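What Goes Out the Door: talk notes for the Nakinlow Neighbourhood Evening 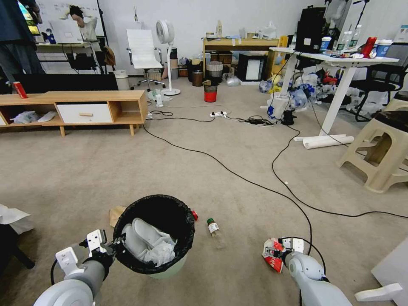

HOUSEHOLD AND HOME / SPEAKER NOTES

Wait for the chairs to stop scraping. Say hello, thank everyone for coming out on a cold evening in July, and mention that the tea is at the back and the good biscuits are going fast.

Opening. I want to start by asking people to think of the last thing they threw out before they left home tonight. Give them a proper moment, and don't rush it. Most of us can't remember, and I couldn't either when I was first asked. A drink can, a bottle, a tissue, a bit of cardboard — these things pass through our hands all day long and leave hardly any mark on the memory at all.

Tell the Flekbridge story next. When I moved to the flat in Flekbridge there were 14 households sharing one row of bins behind the building, and I'd come from a farm where we dealt with everything ourselves. My mum had a bucket for the chooks, a bucket for the compost and an old drum for whatever was left, and the drum took months to fill. In Flekbridge the bins were full by the second day. I remember standing there with my little bag, feeling quite put out, as though it were everybody else's doing. (Pause for the laugh, if there is one. It went well at Kandpal, less well at the library.)

The diary. For one month I wrote down every single thing I threw away. I used an ordinary school exercise book, kept on top of the fridge with a pencil on a string. By the end there were 478 entries. Hold up the book here, and pass it round if the group is small enough. People love reading it, especially the page where I gave up on spelling "mayonnaise".

What I learned, and take this part slowly:

The kitchen was much better than I'd feared. Cooking for one, I was already careful with leftovers, and the peelings went to a neighbour's worms.

The lounge room and the bedroom were the trouble. I only had one small basket in each, and everything went in together — tissues, receipts, bottle tops, the cardboard from inside a new shirt. Once it's all in one basket nobody wants to go through it by hand, and I certainly didn't. So I put a paper bag on a hook beside each basket, for clean paper and card, and a shallow tray by the door for cans and bottles on their way out. That took me an afternoon and cost me the price of two hooks.

Check with the room: who has a basket in the bedroom? Who has somewhere for a can to go that isn't the kitchen? You'll see a lot of hands for the first and very few for the second.

A word about rules. Councils differ, and Nakinlow and Skundura don't even agree about lids, so please ask people to look at their own calendar from their own council. I get a question about lids every time. Say warmly that I don't know, and that the number to ring is on the side of the bin.

If there's time, do the bit about my grandmother's string drawer. If it's gone past 7 already, skip it and go straight to questions, as the hall has to be locked up and the urn takes ages to empty.

Questions I usually get: smells (line the basket, empty it more often, open a window), children (let them be in charge of the tray, they're stricter than we are), and whether I still keep the diary. I do, for one month every winter, and this year's book is in my bag if anyone would like a look over a cuppa.

Remember to collect the exercise book before going home!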